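Home | Diary | Recaps | About | Contact

31 August 2024
Posted by Triin Sepp

So the finale of Saltine was last night and I am a wreck. I slept maybe four hours. My eyes look like two raisins. I had promised myself I'd go to bed after the vote reveal and then of course they went straight into the reunion special, and who turns off a reunion special?

If you've been reading this diary since May you'll know I did not even want to watch this show. Twelve strangers on a decommissioned ferry, cooking for each other and voting people onto the lifeboat — it sounded like something I'd made up with a fever. Then Ieva Urbonaitė sat me down with a bowl of popcorn and the first episode, and that was the end of my evenings. There were 87 days of it! I have missed two birthdays and a dentist appointment (rescheduled, Mom, don't worry).

Anyway, the result. Paju won. PAJU! The quiet one who spent the whole first month peeling potatoes and saying "fine by me" to everything. I had him out by week three in my bracket. Ieva had him winning from the start, and I now owe her dinner at Wondby, which is not a cheap place, and she has already texted me the menu with the lobster circled.

I still think Fledia should have taken it. Yes, I know that's a stage name, and yes, she cried at every single lifeboat ceremony including the ones for people she'd voted off herself. But she won 8 challenges and she was the only one who ever did anything when the cameras were on the other deck (we only found that out from the late-night feed, which I watched far too much of). The public vote was close too. Paju got in with 5 points to spare, if I read the graphic right, and it was up for all of two seconds before they cut to confetti.

My one big complaint is the episode in the middle where they brought back evicted people as "guest crew." It went on forever. Two of them just sat in the galley eating toast and complaining about the toast. I fast-forwarded, then felt guilty, then went back and watched it properly, and no, I was right the first time.

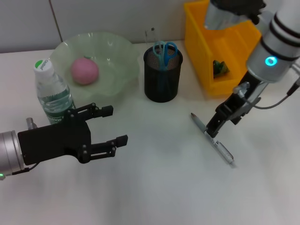 The reunion had its moments, though. They put the whole cast on that long curved couch and you could see who had agreed not to sit by whom. The host asked Paju what he'd do with the money and he said he'd fix his aunt's roof, and I went from annoyed to sobbing in one breath. Fledia hugged him for so long that they went to commercial and came back and she was still at it.

Ieva stayed over on the couch and we ended up reading the comments until it got light. One guy had typed out 80 reasons the vote was rigged, all numbered. We read every one of them out loud in silly voices. Number 12 was just the word "hat."

No idea what I'm going to do with my evenings now. Ieva wants to start the one with the lighthouse couples, but I've told her I need at least a week off. She's bringing the first episode over tomorrow.

Recent entries
Lifeboat night, again
My bracket is in ruins
Why I can't stand the toast people
Ieva made me watch a ferry show
Dentist, part two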